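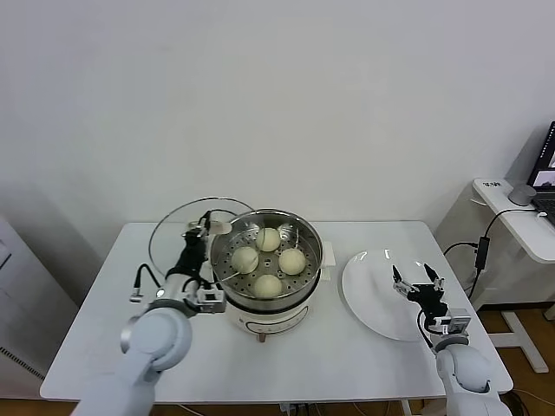

Your robot learned it from somebody's wrists

Posted Sunday, March 11, 2018

Quick one, because I have a slot on the arms at two and a pot of buns going. Been meaning to write this for weeks.

People keep asking me which learning method we use. Wrong question. Ask who drove. Ask how long they'd been driving that day, whether they'd eaten, whether they could see the lid.

I teach by remote control mostly. Two arms, a table, an electric steamer, buns, a plate. Lid off, buns to the plate. A kid can do it. With grippers it's a humbling job and I've been at it long enough to have opinions, so.

Opinion one. Bad demonstrations are worse than few demonstrations. At Ballenham the rule was volume. We recorded 926 runs of one kitchen task in a season and I would throw out most of them now. Tired people. People racing each other (there was a chart on the wall, don't ask). The policy we got from it had a little shiver before every grasp and we spent ages blaming the motors. It was us. Every one of us hesitated right before closing, the depth is hard to judge on a screen, and the robot learned the hesitation like it was part of the job.

Later I did a set of 260 with two drivers who took breaks. Smaller pile, much better robot. Not a study, just what I saw.

Opinion two. Glass lids should be everybody's first test and almost nobody wants them, because they make the demo reel look bad. Fine. The camera gets a rim and a couple of glints and the rest is table. The driver finds the knob becuase a driver knows pot lids have knobs. The robot knows no such thing. So you have to drive in a way that shows it – come in over the handle, slow down, keep the fingers wide open till you're lined up, then close. Don't sneak in from the side because you happen to be good at it. Being good at it is a problem, people who are good take shortcuts that only work for them.

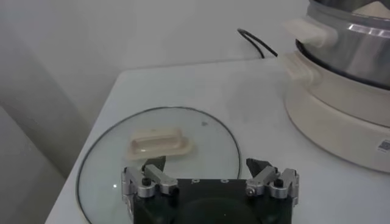

By hand or by remote?

The old argument. By hand meaning you grab the arm and push it through the motion yourself. The Rai crowd swear by it and I get why. You feel the contact. You feel the basket push back when you bump it. A newcomer can do a decent run in ten minutes, where remote control takes most people 14 or so sessions before I'd keep anything.

But your body is in the way. Your forearm's in the picture, you shade the table, and when you let go the robot is supposed to do the same task in a world with no you in it. And try it with two arms. One person can't hold a lid up with the left and work the plate side with the right and also not lean on the thing. I've seen it tried. Somebody ends up using a hip.

Remote control has one big honest quality. The driver is stuck with the robot's body, roughly. Same reach, same clumsy fingers. If I can't do it through the arms, the arms probably can't do it, and I find that out in an afternoon. Costs you the sense of touch, yes. Buns are a good cure for pride there. Soft, no edges, squeeze too much and you've left a dent in lunch. 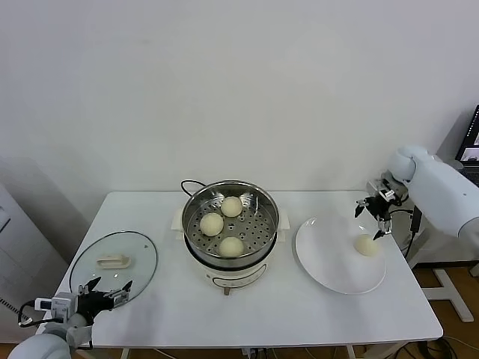 So I come down on remote for anything with two arms and by hand for anything where force is the whole point, wiping, screwing, pressing a plug in. Mix them if you've got the patience to keep the records straight. Most places don't. Miker (the outfit I did contract work for, nice people, terrible folders) had both kinds dumped together with no label and we never got them apart again.

Opinion three and then I have to go. Keep the mistakes. Not the sloppy ones, the recovered ones. Bun slips, driver stops, backs off, goes again. That's gold. Every lab I've been in deletes those first, since they look ugly and they run long. Then everyone's amazed the robot freezes the first time a bun rolls. It never saw anyone try again! Where would it have learned that?

And pay the drivers. Properly, with the same title as the rest of the team. At Vallholm they were on the schedule as "support." They were writing the behavior. Every speed, every pause, which bun goes first, all of it came from them. Put a cap on the shift too, I use 30 minutes and then you get up and walk, no arguing. After that your hands start cutting corners and you wont notice.

More in April if I get time, I want to go into camera placement and why I'm fussy about the wrist ones. Slot starts in five. Going.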